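Desktop PC Inspection Checklist, Before Return to Service
Velona Workshop, Clostora site
Last revised: 15 March 2021

Please fill one sheet for each machine. Write OK, NO or N/A, and put a comment when the answer is NO.

1. Power cable removed and power button held for 6 seconds. OK
2. Wrist strap worn and clipped to bare metal of the case. OK
Comment: The clip was on a painted part at first. Paint does not conduct well, so I moved it to the screw of the power supply.
3. Side panel comes off without force. OK
4. Dust filters clean, front and bottom. NO
Comment: The bottom filter was very dirty. Washed and put to dry, the machine waits for it.
5. All fans turn freely by finger. OK
6. CPU cooler has no movement when pushed lightly. NO
Comment: One corner was loose. I tightened the four screws in cross order, a little each time. Please do not tighten one screw completely and then go to the next.
7. Capacitors on the motherboard are flat on top, no leaks. OK
8. 24-pin and CPU power connectors are fully inserted, and the latch is closed. OK
9. Graphics card is held by its screw and does not hang down. OK
Comment: The card is heavy. I would like a support bracket for this model — Parsons has them in stock.

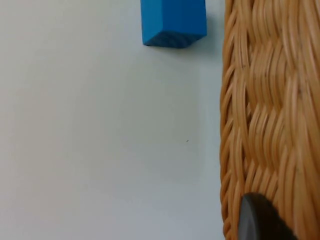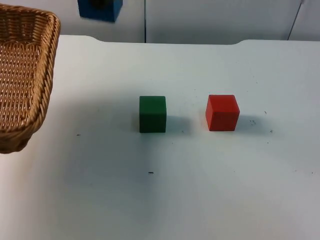
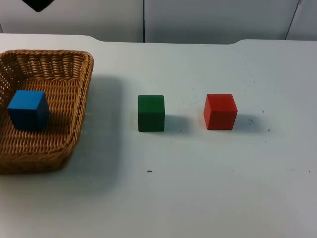

White tabletop, three views.

10. No loose screws inside the case. OK
11. Memory modules locked in the slots. OK
12. Cables tied away from the fans. NO
Comment: The front audio cable was touching the rear fan. Fixed with one tie.
13. BIOS shows all memory and all drives. OK
14. Memory profile loaded and saved after restart. OK
15. Nasuvance load test, 900 seconds, no errors. OK
Comment: I ran it two times, before and after the work on the cooler. Write only the second result in the log.
16. Fan noise normal under load. OK
17. Side panel closed, asset label can be read. OK
Comment: Label 124. The old label was under the new one and I removed it.

Result: passed with repairs, except item 4. To be closed when the filter is dry and back in place.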